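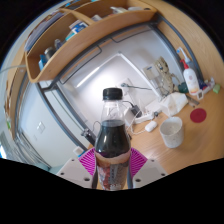

School robotics clubs spend too much of the year on driving and not nearly enough on holding. I've helped with the one at Prummont for a fair while now and I'll say it again in writing, as saying it across a noisy room has got me nowhere. Driving is the fun bit, wheels, speed, a crash or two. Holding is where the learning is. Take a bottle of something dark with a black screw cap, stood up between two ribbed magenta pads. Dull as anything to look at for the first minute. Then you start asking where the pads ought to meet it, on the label or up on the shoulders where the plastic curves away, and you've got an argument that will keep a group of fourteen year olds going till the cleaners want the room.

Background for those who don't know us. We are the after-school club, 14 students this year, and in February we take a team to the Cornach challenge. The Cornach is a driving contest. Yes there's a bit at the end where you can shove a foam block into a corner for extra points. Shoving isn't holding. Last time out we came away with 21 points, every one of them from driving, and the arm we'd bolted on the front stayed folded up the whole round. Parents clapped. I was pleased for the students, of course I was. Also a bit fed up.

What bothers me is what the points teach. Students aren't daft, they go where the marks are. If a fast lap is worth more than picking a thing up and putting it down again in one piece, then all the hours go on the lap. New tyres. Lower the battery. Arguments about gear ratios (fine arguments, I don't mind those). The arm gets an afternoon near the end, when everybody is tired and the glue has run out.

And the arm is the hard part! A flat floor is a flat floor. The things people want picked up are all different. Round, soft, heavy at the bottom, slippery where the label stops. A bottle with liquid in it has its weight low down and the weight moves when you tip it. You can't get round that with a faster motor. You have to look at the object, properly look, and think about what your pads are doing when they touch it. Stiff fingers touch a round thing in a thin line and that's all the grip you get. Soft ribbed ones give way and wrap a little, so there's more pad against more bottle. Any student can feel the difference with their own hand, press a ruler against a mug and then press a sponge. We did exactly that one evening and it did more than my slides ever have.

Brittany Bouchard, who runs the club over at Lelurstead, disagrees with me about nearly all of this and I should be fair to her. Her view is that driving gets them through the door. A twelve year old makes a thing move across the floor in the first hour and comes back next time. Give the same child a gripper and a bottle and you get forty minutes of it slipping, then tears or boredom. She has more members than we do so she may have a point. She also says soft pads are a cheat, buy the right rubber and the problem goes away, where's the engineering in that.

On the first bit I half agree. Start with driving, fine. A few weeks. Then stop, put the wheels in the cupboard and bring out the cups and bottles. My quarrel is with driving being the whole year.

On the second bit I think she's plain wrong. Choosing what a finger is made of IS engineering. So is the angle of the ribs, and how far apart they sit, and wether the pad should be wider than the thing it's holding. Our lot printed pads for most of the autumn. 13 versions if you go by the labels in the tub, and version nine was worse than version two, and finding out why was the best session we had. Ross (year nine, hates writing things down) filled two sides of A4 about it without being asked.

Then there's money, people always bring up money. We had 400 pounds for the year. Most clubs our size would put the lot into motors and a better controller. We spent a good slice on filament and the rest of the arm stuff came out of what was left, and the car was slower for it. I'd do the same again. A good car does one thing. A tub of odd pads and a shelf of household rubbish to try them on will do you for years, and the rubbish is free.

One more thing on practice. Do it on real desks with real mess on them. Cups, coasters, leads, half a packet of tissues. I know the neat white mat looks better for visitors. But a gripper that only works when there's nothing else nearby hasn't been tested much, and the students know it, they'll tell you so if you ask. You learn to come in from the side that's clear. You learn that a cup has a rim and an inside and you can take it by either.

So what do I want. I want the Cornach people to put a proper holding round in, with its own points, and enough of them that a team could place well with a slow car and good hands. Pick up a bottle, full one, move it, set it down upright. Objects not announced untill the morning. No foam blocks. If that's too much for one year then run it as a side table and let whoever fancies it have a go. We'd enter. Lelurstead would too I suspect, whatever Brittany says, and they'd probaly beat us.

I've written to the organisers once already. Will write again after half term.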